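Lockyer College Student Systems Support
Ticket: Credit transfer line missing from offer letters, Diploma of Building Design
Opened: 13 August 2021
Raised by: Admissions, Belell campus
Systems: Zundex (student records), Calari (letter generation)
Priority: High
Status: Resolved

Original request

Offer letters for the November intake of the Diploma of Building Design are going out without the credit transfer line. Applicants who have been assessed for prior study should see the units credited and any condition attached, printed under the fee table. On the faulty letters the fee table is followed directly by the acceptance section. The fee itself is correct and already reduced for the credit, so applicants are ringing up to ask why the total doesn't match the full program fee on the website.

The batch was 144 letters. We have checked all of them and 29 have the fault. The rest either have no credit to show or have printed properly. We have put a hold on sending the remaining diploma offers until we hear back.
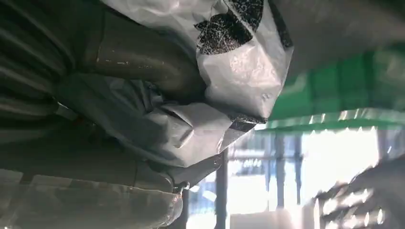
White plastic bag with black print, dark grey pipe behind.

Log

Entry 1. Opened one of the faulty records in Zundex. Credit decision is present, approved and dated. Units are listed. Previewing the letter from inside Zundex shows the credit line where it should be. Generating the same letter through Calari leaves it out. The problem is therefore somewhere between the two, or in the Calari template.

Entry 2. Compared the Calari template for the diploma with the one for the Advanced Diploma, which Admissions say is printing correctly. The two are the same apart from the course title and the campus address block. Copied the Advanced Diploma template over to the diploma in the test environment and generated a letter. Line still missing. Put the original template back.

Entry 3. Looked at the transfer log on the Calari side. Each faulty record has a code 755 against the credit block. The vendor guide lists 755 as "block skipped, content not accepted" and gives nothing further. The job as a whole is still reported as completed, so no alert was sent to us or to Admissions.

Entry 4. Asked Admissions whether the assessors had changed anything in how they record decisions for this course.

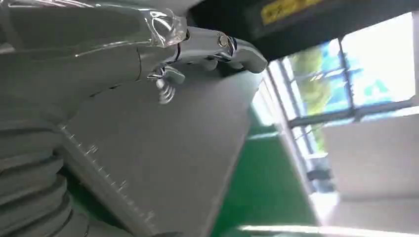

Mercedes Grajales: The assessors started writing the full condition into the decision note this intake. It used to be a short one like "subject to transcript". Now it names the institution and the units and says the certified copy has to be lodged before census date. We asked for that after last year, when students enrolled on credit they couldn't prove and had to be put back into first semester drafting. I'd prefer not to go back to the short notes if there's any way around it. Also, can you tell me whether the enrolment contracts are affected? They carry the same paragraph.

Entry 5. Thank you, that was the missing piece. Sorted the batch by length of decision note. Every faulty letter has a long note and every good one has a short note or none. Enrolment contracts for this intake have not been generated yet, so none have gone out, but they draw on the same block and would have failed the same way. Contract job is now on hold as well.

Entry 6. Edited a test record a character at a time. A note of 79 characters goes through. One more and the transfer writes a 755, and the entire credit block is dropped, including the unit list, which is well within its own limit. Zundex will accept a much longer note and gives the assessor no warning.

Entry 7. Checked the field mapping. The decision note was mapped to a Calari short text field when the two systems were first connected. Requested a change to the long text type. Approved for the test environment.
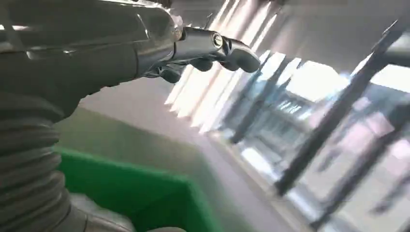
Dark grey robotic arm and jointed hand, ribbed sleeve at left.

Entry 8. Mapping changed in test. First letter came out with the credit line in place but with the note running into the right margin, as the long text type doesn't pick up the paragraph style from the template. Added the style to the block. Second letter printed correctly over three lines.

Entry 9. Before moving the change to production I wanted to be sure the note was being stored whole and not just displayed whole, so I ran it with text that couldn't be confused with a real assessment decision.

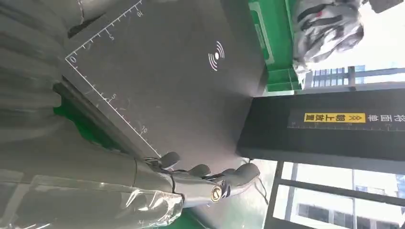 The storage check was done on a dummy diploma record with no applicant attached, once with a short note and once with a long one. For the short one I entered "Metal hand with curled fingers, dark grey board." For the long one I carried on with the small round brass-coloured fitting on the back of the hand, the thin dark cables by the knuckles and the clear plastic film on the forearm, which took it well past the old limit. Both came back from Calari complete, punctuation included, with no 755 in the log. The dummy record has been deleted.

Entry 10. Change moved to production after close of business. Faulty letters regenerated and passed to Admissions for checking before release. Holds on remaining offers and on the contract job lifted once Admissions confirmed.

Entry 11. Admissions asked for a covering paragraph for the replacement letters. Suggested wording sent by email: the fee and the offer are unchanged, the earlier letter left out the details of your approved credit, and you do not need to accept again if you have already done so.

Follow-up items

Alert to be set up in Calari so that any skipped block is emailed to Student Systems and Admissions.
Mapping for the other diploma and certificate courses to be checked for the same short text field. Advanced Diploma has it and has been changed already.
Assessors can continue with full conditions in the decision note.

Closed by Student Systems. Reply to this ticket to reopen it.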